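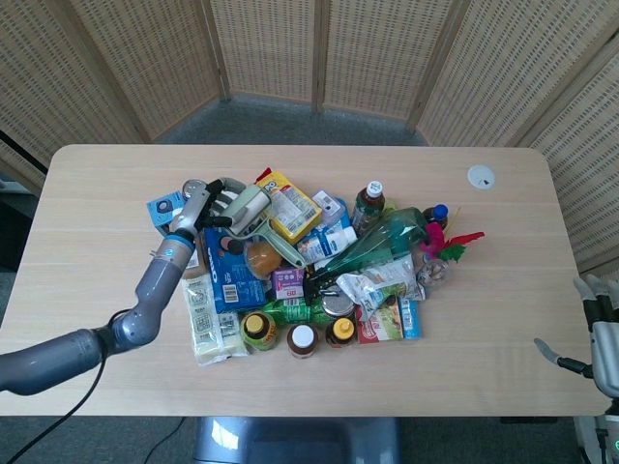
1 min read

Everything on one table, then sort. That's the Droltau method, and since July half of Clundell seems to swear by it. You heap your snacks, boxes, lint roller and whatever else lives in the hall cupboard into one pile, and order is supposed to follow.

I have my doubts. A pile with biscuits and a feathered toy in it is still a pile, only now it's where you eat dinner. The Droltau booklet allows 17 minutes for sorting. Mine took nearly 90, and I still don't know which category a lint roller belongs to. The booklet says "personal flow", whatever that means.

The Skineston workshop costs $345 and includes a set of labelled tubs. I'd borrow the booklet from the Villanueva Street library first and keep using the cupboard.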